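The **Peslow letter** was an open letter written by students at Peslow Secondary School about sexist chanting and name-calling on school buses. It began as a single handwritten page by a student, Sheyla Londoño, and grew into one of the best-known student campaigns in the Jirkau district. The letter is remembered for its plain, brave language and for the changes to bus travel and classroom teaching that came after it.

## Background

Peslow is the largest school in the Jirkau district and takes in students from several outlying towns, among them Escobar and Raltine. Many of them ride a shared bus for up to an hour each way. By the time the letter was written, younger girls on the Raltine route had complained more than once about songs sung from the back seats and about a "rating game" in which boys called out scores as girls boarded.

The complaints were handled one at a time, usually with a lunchtime detention. Parents were rarely told. A student survey carried out later found that 382 students had heard the chants in person, and that most of them had never mentioned it to an adult.

## The letter

Londoño wrote the first draft on a Sunday evening in September, after her younger cousin asked to be driven to school. It ran to eight short paragraphs. She showed it to her classmate Jhosep Villanueva, who had ridden the Raltine bus for four years and had sometimes joined in the singing. He asked to add a paragraph of his own, and it became the most quoted part of the text:

> I laughed because the older boys laughed. I knew which girls had stopped sitting near us, and I kept laughing.

The pairing gave the letter much of its power. It spoke for the students who had been targeted, and it spoke just as directly to those who had gone along. Sixteen students signed the first copy, which was taped to the library door before the morning bell. By the end of that week copies had reached every school in the district, and the online version went on to collect 2,319 signatures. 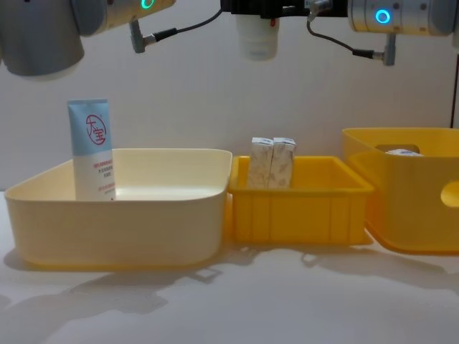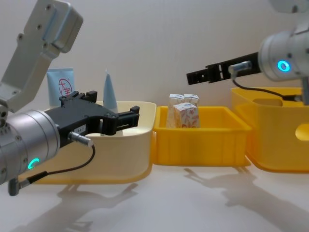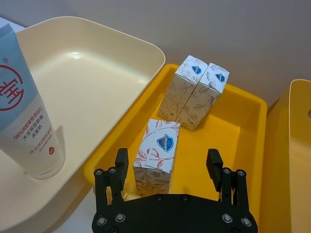 ## Response

### School

The principal, Teófilo Palomino, read the letter aloud at a full assembly and then invited the signers to meet with him. Students who were there have described the hall as completely silent, a rare thing at Peslow! Palomino said that the school had treated a shared problem as a string of private ones, and he promised a written reply within the month.

The reply came in two parts. The first set out rules for the buses, including a named staff contact for each route and a promise that families would hear about every complaint. The second handed a good deal of the planning over to students, who were asked to help design lessons on respect and on speaking up in a group.

### Community

Reaction outside the school was mixed at first. Some parents felt that the boys on the Raltine route had been shamed in public, although the letter named no one. Others wrote in with stories from their own school days, some of them decades old. An evening meeting in Escobar ran so long that the last bus had left by the time it ended, and people drove one another home.

Hoi-yan Ho, a teacher of English at Peslow, collected these replies into a small booklet with the writers' permission. It is still used in ninth-grade classes, and it makes wonderful reading: funny, angry and generous, often on the same page.

## Ride Along

The longest-lasting result of the letter is Ride Along, a program in which older students travel with new ones during the first weeks of the school year. It was proposed by Yurani Sotelo, one of the original signers, who wanted the back seats to be open to everybody. Pairs are matched by route, and the older students take a short training course before they start.

Ride Along began on the Raltine bus and spread to the Escobar route the following term. Former riders often come back as mentors, and several of the students who signed the letter have returned to speak at the training days.

## Text and copies

The original page, with Villanueva's paragraph added in green ink, hangs in the Peslow library. The online version corrects two spelling mistakes and leaves the rest as it was written. A Spanish translation by Londoño and Sotelo is kept with it.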